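Pultura Height-Adjustable Bench: Set-up Guide
Section 6. Levelling, Fixing and First Load

This section applies to the Pultura bench in the standard and long versions. It assumes that the frame has been assembled as set out in Section 5 and that the top has been laid on the frame but not yet fastened. If the top was supplied by another maker, read the note under 6.3 before drilling.

Issue date: Thu 2 November. This issue replaces the February issue, in which the tightening order for the cross rail was printed the wrong way round.

6.1 Before you start

You will need:
5 mm hex key (supplied in the Erkero fixing pack)
17 mm open-ended spanner
Spirit level, 600 mm or longer
Tape measure
Soft pencil
Cordless driver with adjustable clutch

Check that the Erkero fixing pack carries the part number 387 on its label. Earlier packs contain shorter bolts which will enter the frame inserts but will not hold the top under load. Do not mix bolts from the two packs.

CAUTION: The frame without its top fastened can twist when pushed from one end. Do not drag the bench. Two people should lift it, one at each short side, holding the side rails and not the top.

6.2 Placing and levelling the frame

1. Put the bench where it is going to be used. Leave at least 96 mm between the rear edge of the top and the wall. The gap is needed for the cable tray and for access to the rear bolts.

2. Screw all the feet fully in, then back each one out by two complete turns. This gives every foot some travel in both directions.

3. Lay the spirit level along the rear rail. Adjust the rear feet with the spanner until the bubble is centred.

4. Move the level to the left side rail, at right angles to the first position. Adjust the front left foot only.

5. Repeat on the right side rail, adjusting the front right foot only.

6. Check the rear rail again. If it has moved, go back to step 3. On an uneven floor two or three passes are normal.

7. Press down on each corner in turn. There should be no rocking. If one corner lifts, lower that foot a quarter turn at a time.

8. Hold each foot still with the spanner and run its lock nut up against the leg. Hand-tight plus a quarter turn is enough.

Note: On carpet, the feet settle during the first few days. Check the level again after one week.

6.3 Fastening the top

1. Measure the overhang at both short sides. It should be equal to within 2 mm. Slide the top until it is.

2. Measure the diagonals of the frame from outer corner to outer corner. On the long version each diagonal should read 2,039 mm. If the two readings differ by more than 3 mm, slacken the cross rail bolts, push the longer diagonal in by hand, and measure again.

3. Tighten the cross rail bolts, centre pair first, then the outer pairs. This is the corrected order.

4. From underneath, start all the top bolts by hand. Do not use the driver for this. A bolt which resists in the first few turns is cross-threaded and must be backed out.

5. Set the driver clutch to its lowest setting and run the bolts up until the clutch slips.

6. Finish with the hex key, working from the centre of the top towards the corners.

Note: Tops from other makers have no threaded inserts. Mark the hole positions through the frame brackets with the pencil and fit Erkero wood inserts to a depth of 18 mm. The top must be at least 25 mm thick.

CAUTION: Do not use longer bolts to make up for a thick bracket or washer. A bolt that is too long will lift or break through the working surface.

6.4 Fitting the Ding height stop

The Ding stop is a sprung pin which gives an audible click at each marked height. One is fitted to each leg.

1. Lower the bench to its bottom position.

2. Pull the pin out and turn it so that the flat faces the floor.

3. Push the pin into the lowest hole in the outer leg until it clicks. If there is no click, the inner leg is not lined up with the hole. Raise it slightly and try again.

4. Do the same for the other legs.

5. Raise the bench one mark at a time, keeping the short sides in step. Stop when the height is right and confirm that each pin is fully home. A pin that stands proud of its collar by more than 3 mm is not engaged.

CAUTION: Keep fingers clear of the slots in the outer legs while the height is being changed.

6.5 Loading the bench for the first time

1. Leave the bench unloaded for an hour after the last bolt has been tightened, then go round all the top bolts once more with the hex key.

2. Put heavy equipment on first, with its base over or close to a side rail. The middle of a long top will carry less than the ends.

3. Where equipment is bolted or clamped down, use a spreader plate under the top. Clamps must bear on the top itself -- never on the cable tray or the edge of the cross rail.

4. Allow for reach as well as for weight. Equipment that leans or extends away from its base puts a turning load on the fixing, and the figure on the rating label does not cover this. 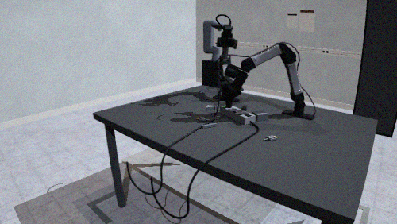
5. Check the level once the load is in place. Correct it at the feet, with the lock nuts slackened, and then lock them again.

6. Route cables down the rear of the top and into the tray. Leave enough slack for the full height range, including cables to wall sockets.

6.6 Lonow edge strip (optional)

The Lonow strip protects the front edge of the top from knocks. It is fitted cold and needs no adhesive.

1. Wipe the edge with a dry cloth. Do not use polish.

2. Start at the left corner and press the strip on with the thumb, a hand's width at a time. Do not stretch it, as it will creep back and leave a gap at the end.

3. Trim the free end with a sharp knife, leaving 1 mm over. Press the end in last.

6.7 Faults

Bench rocks after levelling: a lock nut has turned its foot while being tightened. Repeat 6.2 from step 7.

Top creaks when leaned on: top bolts loose, or frame out of square. Check the diagonals before tightening anything.

Pin will not click: leg not lined up, or dirt in the hole. Clean with a dry brush. Do not oil the pin -- oil holds dust and will make the fault worse.

Strip lifts at the corner: strip stretched on fitting. Remove it, leave it flat overnight and refit.

For replacement feet, pins and bolts, quote the part number on the Erkero pack and the version stamped inside the left side rail. Routine checks are listed in Section 7.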